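How a Robot Learns to Fold

Have you ever folded a blanket? You grab two corners, bring them together, and smooth it out. You don't think very hard about it. For a robot, it is one of the toughest jobs in the house.

A box always has the same shape. Cloth does not. It bends, bunches up, and slides. If you drop a shirt 40 times, it will land 40 different ways, and a robot has to work out where the edges are every time.

The students in the Hegyi Robotics Club are working on this problem. Their project is named Sketis, and the goal is to teach a robot to handle cloth. The club leader, Ferenc Vörös, told them to begin with the robot's hand.

A robot hand that grabs things is called a gripper. The club's grippers can be held by a person. You pick one up by the handle and use it to do a chore, and a camera on the gripper records what happens. Later, a computer studies the recordings and looks for patterns. The person is the teacher, and the robot is the student.
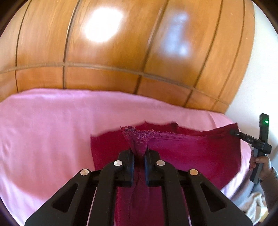
One gripper pinches a fold of red cloth while a second gripper touches the corner.

A gripper like this has just two fingers. You have five on each hand, so you can pinch, press, and slide all at once. With two fingers, you have to plan. Where will you grab? How far will you lift? If you pinch in the wrong spot, the whole cloth might slide along with you.

Using two grippers helps. One can hold the cloth still while the other one pulls. It feels strange at first — a bit like eating with somebody else's hands. 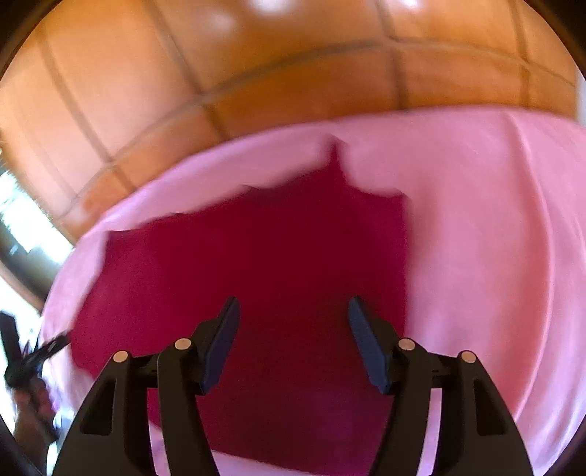
Each try is called a demonstration, or "demo" for short. One demo is not enough for a computer to learn from. The club has recorded 91 demos so far, and the students take turns so that the robot sees more than one way of doing the job. Slow tries are useful too. So are messy ones, as long as they are labeled — the computer needs to know which tries to copy.

Want to try it at home? Put a small towel on your bed and get two pairs of kitchen tongs. Now fold the towel in half without touching it with your fingers.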